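Fesurell's new planner waits before it lets go

2023-08-08, by Noreen Phelan

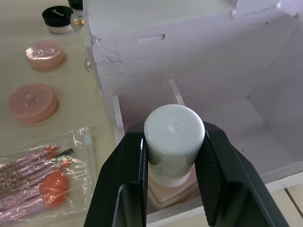 I've been following the small team at Fesurell since March, when their tidying software could mostly be trusted with big, dull, square things. This week they put out version 3 of the planner, and I got to spend an afternoon at their place in Jultholm watching it work on makeup. Jars, compacts, brushes, little bottles, all the stuff that rolls or shines or both!

The big change is in how the arm decides it's okay to open its fingers. The old version picked a spot, drove to it and let go on schedule. The new one keeps the grip and asks itself a few questions first. Is the bottom of the thing close to a surface? Is the next compartment wall too near for the fingers to spread? Did the object shift in the grip on the way over? If it doesn't like an answer, it backs up a little and tries another approach (there's a limit of 17 tries, then it gives up and asks for a person).

Vira Semeniuk wrote most of that part, and she told me the finger spread was the bit that drove her nuts. "The planner knew where the bottle should go and it knew where the walls were," she said. "It just never thought about how wide the hand gets when it opens." I've knocked over enough of my own bathroom shelf doing exactly that, so I felt for the robot.

Perception got some work too. Clear and see-through plastic has been a headache for them from the start, and a cosmetics organizer is a rough place to be if you have trouble with that. Rostyslav Levchenko's fix is to lean on the wrist camera once the arm gets close, and to let the planner say "I don't know what this edge is" and keep its distance. Before, it had to commit to a shape on first look. You can watch the guesses change on a side monitor as the hand moves in, and I could have sat there all day with that thing.

It's slower, and they're upfront about it. In their own test set of 38 objects the new planner took longer per item than the old one on nearly everything, and Vira says speed is what they'll go after next. She'd also like it to handle bags, where right now the software treats the whole bag as one lump and won't reach inside for anything.

My favorite part is a plain one, the replay tool. Every placement gets saved with the camera view, the finger width and whatever the planner was thinking, all on one timeline you can drag back and forth. Arsen Onyshchenko built it for himself over a couple of weekends and now the whole office keeps it open. He pulled up a run where the arm hung over a compartment for a good long while, and we scrubbed through it until we found the 2 wall estimates it couldn't choose between. In March that would have been an evening of reading log files.

Version 3 is out now for the labs already testing with them, including the group at Sustholm. Everybody else gets the replay tool first, with the planner to follow once the setup guide is finished. I've asked for a login and I'll write more when I've had a proper go at it.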